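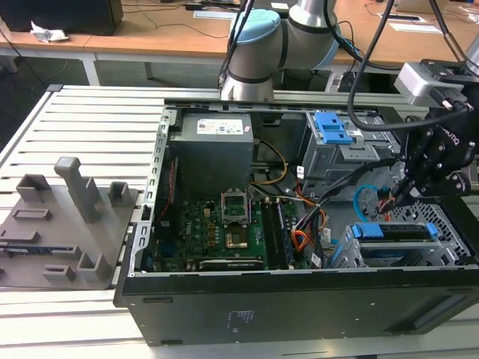 NOTA DE PRENSA

Anden prorroga la vida de sus ordenadores viejos y pide a sus clientes que hagan lo mismo

La cooperativa abre el plazo de inscripción de Laur, su programa de reparación para pequeños negocios, con 126 plazas y ninguna intención de vender un equipo nuevo a quien no lo necesite

26 de febrero. La cooperativa de servicios informáticos Anden presenta hoy Laur, un programa de revisión y reparación de ordenadores de sobremesa dirigido a comercios, despachos y asociaciones que llevan años oyendo que su equipo «ya no da más de sí», por lo general en boca de alguien que tenía otro en el escaparate.

El programa ofrece 126 plazas en su primera convocatoria. Cada plaza cubre el diagnóstico completo de una máquina, la limpieza interior, la sustitución de la pasta térmica y un informe por escrito en el que se dice qué conviene cambiar, cuánto cuesta y qué pasa si no se cambia nada. En bastantes casos la respuesta a esto último es que no pasa nada, y así figurará en el informe, con membrete y firma.

«Hemos visto ordenadores condenados por un ventilador lleno de pelusa», explica Algirdas Venckus, responsable técnico de Anden. «El dueño venía ya de luto, con el presupuesto del nuevo en el bolsillo. Le quitas la pelusa y se queda un poco decepcionado, porque se había hecho ilusiones con la pantalla grande.»

Un mes de pruebas y una cafetera

Durante el mes de enero, Anden probó el procedimiento con 500 equipos cedidos por Sallholm, empresa de alquiler de mobiliario de oficina que los conservaba en un almacén a la espera de que alguien decidiera qué hacer con ellos. La decisión llevaba pendiente tanto tiempo que entre las cajas apareció también una cafetera, que no entraba en el acuerdo y que hoy presta servicio en el taller.

Los fallos más habituales fueron los de siempre: discos mecánicos agotados, memoria escasa, fuentes de alimentación cansadas y pilas de placa base gastadas, responsables estas últimas de que más de un ordenador siguiera convencido de vivir en otra década. Los equipos que no admitían arreglo se han desmontado para aprovechar las piezas. El resto vuelve a Sallholm, que ahora tendrá que pensar en ellos otra vez.

Cuánto cuesta y qué no incluye

La inscripción tiene un precio único de 6 euros por equipo, cantidad que no cubre gran cosa pero que, según la experiencia de la casa, mejora de forma notable la puntualidad. Las piezas se facturan aparte, a precio de coste y siempre con autorización previa del cliente. La diferencia la asume un fondo propio de 2.805 euros, reunido con la venta de chatarra electrónica y de unas sillas a las que se había cogido cariño.

Laur no incluye impresoras. Anden agradece de antemano que no se insista.

Tampoco se recuperarán contraseñas apuntadas en papeles que se han perdido, ni se instalarán programas que el cliente recuerde solo por el color del icono. Los portátiles quedan para una convocatoria posterior, todavía sin fecha.

Un registro de averías abierto a todos

Los datos de cada reparación, sin referencia alguna al propietario, se volcarán en Irnard, un registro público de averías que la cooperativa mantendrá en su página web. Cualquiera podrá consultar qué se estropea, a qué edad y con qué arreglo. Las fichas estarán redactadas en castellano corriente, decisión que ha costado alguna discusión interna sobre la palabra «chipset».

«La gente sabe cuándo le toca cambiar el aceite del coche y no tiene ni idea de si su ordenador se puede ampliar», señala Marjan Shokri, coordinadora del programa. «Me llamó una gestoría para preguntar si era legal abrir la caja. Les dije que sí, que era suya, y hubo un silencio bastante largo.»

Cómo inscribirse

Los interesados pueden solicitar plaza en el formulario de la página web de Anden o en el propio taller, en horario de mañana. Es necesario indicar el uso que se da al equipo, el problema observado y, si se conoce, el año de compra. Se admite «ni idea» como respuesta válida en los tres campos, aunque alarga el diagnóstico.

Las plazas se asignarán por orden de llegada. Antes de entregar el equipo, el cliente debe hacer copia de seguridad de sus archivos. Quien no sepa hacerla puede pedir ayuda en el mostrador.

Sobre Anden

Anden es una cooperativa dedicada al mantenimiento y la reparación de equipos informáticos para pequeñas empresas y entidades sin ánimo de lucro. No dispone de tienda.

Contacto para medios: Marjan Shokri, coordinación del programa Laur. Se atienden entrevistas por teléfono y visitas al taller con cita previa.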